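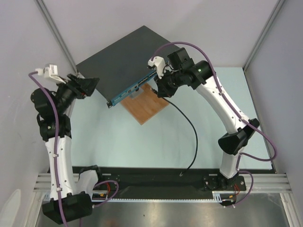
Dark case on the wooden board, blue port strip facing the front, black cable on the right.

Malside Forum > Cables and small repairs > Cable pulls on the ports

kolar_b
Monday, February 1, 2021
Hello all. I want to ask about strain on the ports. My case lies flat on a wooden board, turned a little, and the thin cable goes down over the front of the table. I am afraid that the weight of the cable bends the plug with time. Is it better to fix the cable to the board?

Hema Kotian
Yes, fix it. I use one soft clip, 30 mm from the plug, and leave a small loop before it.

trikum_user
I don't agree with Hema. A thin cable has almost no weight. If you clip so near, every movement of the case goes directly into the plug. I would only turn the case so the ports look to the back.

Hema Kotian
With the loop it does not go into the plug. Please read again what I wrote.

eunseong94
For me the board is the bigger question. Is it bigger than the case? In your photo the case is only partly over it. Mine was sliding until I put rubber feet under it.

kolar_b
Thank you. The board is smaller, I had it from an old shelf. I will try the clip with the loop first, and the rubber feet I will order in April.

trikum_user
Okay, but use a soft clip, please.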